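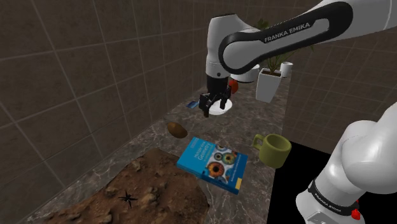 Figure 1. Simulated arm with open gripper over a white plate.

Drafting Routines as Reported in Author Interviews: A Comparison of Two Online Series

Project report, spring term
Yaroslav Maksymiv

1. Background

Short written interviews with authors are now a standard part of book promotion. The author receives a list of questions by email, returns the answers, and the site publishes them with a cover image and a purchase link. The questions change little from one interview to the next, which makes the format suitable for comparison.

This project looked at one narrow topic within such interviews: what authors say about how a first draft gets written. It did not try to establish how the drafts were in fact written. An answer in a promotional interview is a public statement made close to a release, and it is treated as such throughout.

The question was whether authors with a publisher describe their routine differently from authors who publish their own work.

2. Material

Two series were used. Orkthorpe is a blog run by one reader, who sends every author the same list of questions. Pistell is a small review site with several contributors, each of whom may add or drop questions. Both keep an open archive.

All interviews in the two archives that contained at least one question on drafting were collected, giving 114 interviews. Repeat appearances by the same author were removed and only the earliest kept. Interviews with illustrators, narrators and translators were left out. From the remaining text, 467 separate statements on drafting were extracted. A statement was defined as one or more consecutive sentences dealing with a single aspect of the routine. A sentence such as "I write before breakfast and never from an outline" was split.

Publishing status was taken from the copyright page of the book being promoted. Where the imprint was owned by the author, the book was counted as self-published. Hutsuliak caused some difficulty. It is a press that charges authors for editing but not for production, and its titles could be placed in either group. They were assigned to the publisher group, and the comparison was then run again without them. The direction of the results did not change.

3. Method

Each statement was coded into one of four categories:

Time – hours, sessions, time of day, deadlines
Place – room, desk, café, travel
Planning – outlines, notes, research before drafting
Measure – word counts, page counts, chapters per week

The category list came out of a trial reading done in March. An earlier version had a separate category for tools (notebook, typewriter, software), but most statements of that kind also named a place or a target, and the coders disagreed on them too often for the category to be kept. Such statements were moved to whichever category applied to the rest of the sentence.

Coding was done by two people working separately. Disagreements were discussed and settled, and the settled code was entered. Tables were produced in Statbridge. No significance tests are reported. The archives are complete sets from two sites and are not a sample of author interviews in general.

4. Results

Time was the largest category in both groups. Authors with a publisher mentioned deadlines more often, and usually named the person who set them, most often an editor or agent. Self-published authors also mentioned deadlines, though these tended to be release dates they had announced to readers or a slot booked with a freelance editor.

The clearest difference was in Measure. Self-published authors gave daily word targets far more often, and many gave the target along with the number of books planned for the year. In the publisher group, targets were given mainly by authors of crime series. Literary novelists and memoir writers in that group rarely gave one, and a few said they avoided counting.

Planning showed little difference by publishing status. It did vary by genre, with historical and crime writers describing the most preparation. Romance writers were divided.

Place was the smallest category on Pistell and the second largest on Orkthorpe. The standard Orkthorpe list asks directly where the author writes, and the Pistell contributors seldom do. This is an effect of the questionnaire and says nothing about the authors.

5. Limitations

The two groups are uneven across the sites. Orkthorpe features mostly self-published authors, so status and question wording are partly confounded. A comparison within Orkthorpe alone kept the difference in Measure, but the publisher group there is small.

Answers may have been shortened before publication. Pistell states on its submissions page that it edits for length. Orkthorpe was asked by email whether it does the same and had not replied when this report was submitted.

Genre was taken from the label used by the site, and the labels are loose. Several books listed as thrillers on one site would have been listed as crime on the other.

6. Further work

The same coding could be applied to recorded interviews, where the author has less time to prepare an answer. It would also be useful to follow authors who moved from self-publishing to a publisher. The archives contain a few such cases, but the later interviews were removed as repeats under the rule given in section 2 and would need to be collected again.

The coding sheet and the list of interviews are held with the department copy of this report.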